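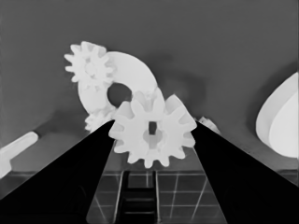 Gear assembly in simulation: open day at Varura, September 5, 2018

The open day at Varura had 4 stations. Station 2 was the gear assembly task, run entirely in simulation under the Tesus controller and presented by Kha Nông. Visitors watched the views on a wall monitor and could ask for any trial to be replayed. The log for this task holds 505 trials.

1. Layout and first grasp

The work cell is kept plain — a flat table, a grid floor and one arm on each side. Loose parts are placed at new positions for every trial, within limits set in the task file. All views are rendered in grayscale, the same form in which the controller receives them. 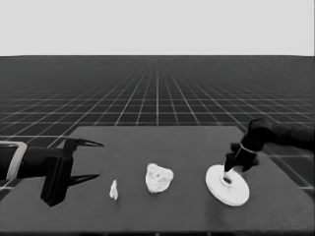 Contact was the main subject of the talk at this station. A two-arm task fails most often when both arms load the same part before either has a settled grip, so the controller treats each side separately until its contact forces level off. The arm on the right has its fingers in the center hole of the disc, while the left gripper is still open. Grasping by the hole leaves the rim clear but gives a small contact area, and the friction setting has to be chosen with care. The physics runs at 4000 steps per second for this reason.

2. Meshing

Gear teeth are harder to simulate than most part shapes. Kha Nông compared a simplified collision model with the full tooth profile, and the simplified one let teeth pass through each other under light load.

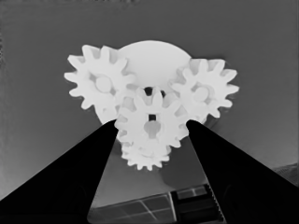

The full profile costs more computing time and is used only when two gears come within a set distance of each other. The distance is stored per part, in the same file as mass and friction.

Parts models were supplied by Chin. Replay software: Rindetance. Questions on the task file format can be left at the Varura front desk.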